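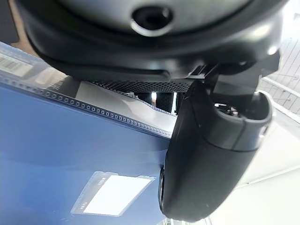 Cahier d'atelier, 19 juillet 2018
Colle Flornis, essais de pelage, suite

Repris les éprouvettes de lundi. La fiche Isodetti annonce une tenue « jusqu'à 3 000 heures » en ambiance humide, sans dire à quelle température ni sur quel support. Autant dire rien. Je note quand même le chiffre, Nadine Haddadin va me le redemander.

17 éprouvettes collées, dégraissage isopropanol, serrage cinq heures. Pelage à 90° sur le banc Okoro. Onze ont lâché à l'interface, côté polypropylène, film de colle intact sur l'autre face. Les autres ont déchiré dans la colle, ce qu'on voudrait partout.

Stellan Blomqvist penche pour un défaut de primaire. Possible. Mais le flacon était ouvert depuis le printemps et personne n'a mis la date sur l'étiquette, donc on ne peut pas conclure. Je me méfie aussi du chiffon : même lot que celui qui peluchait sur le chantier Gratora.

L'argument du fournisseur (« la surface n'était pas assez propre ») revient à chaque essai raté, jamais quand l'essai passe. Je lui demanderai ses propres courbes, pas la moyenne.

À refaire : flacon neuf, moitié des éprouvettes flammées, moitié non, étiquettes retournées pour que celui qui tire ne sache pas. Relever l'hygrométrie matin et soir, le capteur près de la porte dérive.

Pas de commande avant septembre. Reste à vérifier le zéro du capteur de force.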